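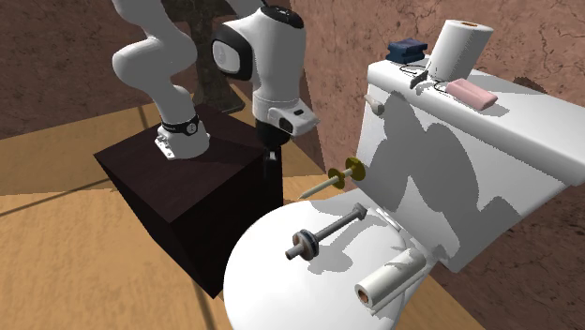
Rima Awwad had been asking for a bathroom since March. Kitchens were well covered, she told the team, but her group wanted a robot arm to practise on the awkward stuff – a paper roll lying on a closed toilet lid, a bar of soap up on the tank.

Products > Simulation > Scene packs

Ararus opens its bathroom pack to all users

Tue 30 August – Ararus is delighted to release the bathroom pack for Fetomlow, its simulator for household robot arms. The pack brings 162 new tidying tasks, taking the full library to 367, and every one can be run before any hardware is bought.

"Small rooms are great fun to work on," said Gwenaël Hamel, who led the build. "Things end up close together, and the arm has to come in from above without knocking its neighbours."

Users can move the arm's base, change the lighting and swap wall and floor finishes between runs. Labs with a current licence get the pack at no extra cost, and setup takes two commands.

Questions are welcome and go to Capucine Besnard at the Ararus press desk.

Related news
Fetomlow 4 released
Kordestani joins the early access group
Scene editor: notes for new users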